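Tasum Street Food Co-op
Minutes of the June members' meeting

Present: Edem Annan (chair), Kaede Hirano, Masaru Matsuda, Kusum Vashisht (minutes)
Apologies: Kenta Shimada

Meeting opened at 6:40 p.m. The May minutes were accepted with one spelling fix.

1. Membership
Kaede reported 84 paid households. Four renewals are overdue and she will write to them again.

2. Produce orders
Kulum Farm has raised its delivery charge. Masaru spoke with them and they will hold the old rate through the summer if we order every week. Agreed. Members asked for more greens and fewer squash. Masaru to change the standing order. 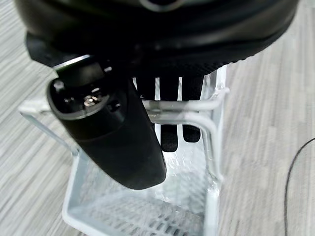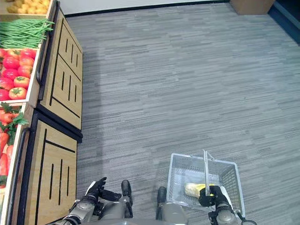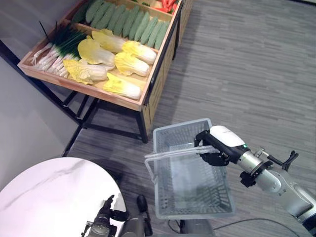 Green onions and napa cabbage in the front tray.
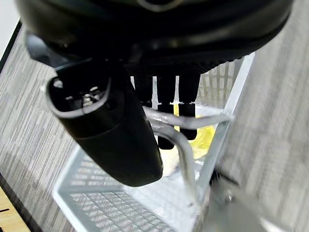
Edem asked whether the second delivery could come before 8 a.m. Masaru will ask the driver. Kusum noted that the scale at the counter still reads heavy. Tsuji Repair has the part on order.

3. Money
Balance is $1,039. The cooler service bill, nearly $700, is due this month. Kaede moved to pay it and put off buying new shelf labels. Masaru seconded. Carried.

4. Newsletter
Kenta sent a note that the printer needs copy by noon on the last day of the month. Kusum still has no recipe page. Edem offered his groundnut stew.

5. Other business
The back door sticks. Edem to plane it.
Parking on the Nirneo side was raised again and held over.

Meeting closed at 7:55 p.m. Next meeting at Kaede's house, same time.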